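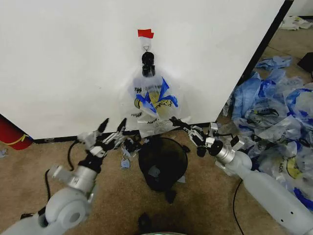
Comparing two fingertip sets on thin plastic bags

This page covers how to run a side-by-side test of two gripper fingertip sets on a two-arm robot, using thin shopping bags. We wrote it for the Trokik bench but the steps apply to any pair of parallel grippers. You will need the Flirnix controller, a clip on a hook, a stack of bags and both sets of tips.

1. Hang a bag flat against a wall panel, low enough that both arms reach the bottom corners without stretching.

2. Home both arms and zero the grippers. Do this again each time you change tips.

3. Set the closing force to the same value on both sides. Start low. Thin film slides out of a hard pinch as easily as a soft one if the tips are not parallel.
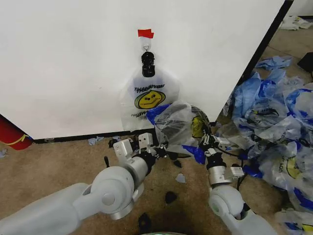
Page last changed: Wednesday, January 12, 2022

4. Run the grasp from the bottom corner first, then from the handles. Log them as separate tests — the handles bunch up and give the tips more to hold.

5. Log each try as held, slipped or torn. A bag that tears while still gripped goes down as torn.

6. Move used bags to one side and pick up scraps between sets. Small pieces stick to the tips and spoil the next grasp.

We use 134 tries per tip set, split between the two grasps. The Mahuika script stops after 800 open-close cycles and asks for a tip check. You can raise the limit in the settings, but keep it under 2,000.

Results go in the Trorness folder, one file per tip set.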